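Search articles, topics, authors

The sponge and the stone counter

By Carol Nuttall
13 April 2026
5 comments

Marble is calcium carbonate, and most of what goes wrong with a marble or marble-look sink counter follows from that. Acids etch it. Grit scratches it. Water left standing behind the tap leaves a dull ring of scale, and the usual cure for scale is an acid.

Mahfuz Ranasinghe looks after shared washrooms and kitchens in Plirville and has settled on a short routine. The counter is cleared first, including bags, wrappers and anything else that has been put down by the basin. It is then rinsed with plain water to lift the grit before a sponge goes near it.
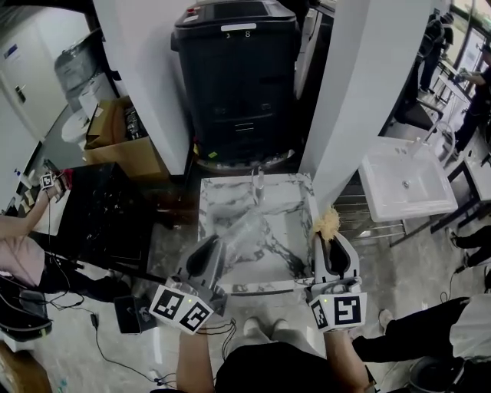

The choice of sponge matters more than the choice of cleaner. Green abrasive pads are made to cut through burnt food and will take the polish off soft stone. Ranasinghe keeps a separate sponge for counters and replaces it every 2 weeks - sooner if it has been used on a floor.

For detergent he uses a neutral liquid, well diluted, worked from the back edge towards the basin. The base of the tap gets a second pass with a soft brush. He allows 3 minutes for rinsing and drying, and regards the drying as the part most often skipped.

If the pattern is printed on a laminate or cast into a resin, acid is less of a worry, but the surface scratches just as readily and cannot be repolished. Paloma Delacroix, who restores worktops in Alcantara, tests an unknown counter with a drop of water in a hidden spot. Unsealed stone darkens within minutes. A printed surface stays as it was.

Sealed stone will also pass that test, so she checks the underside before ordering any sealant.

Shared 3426 times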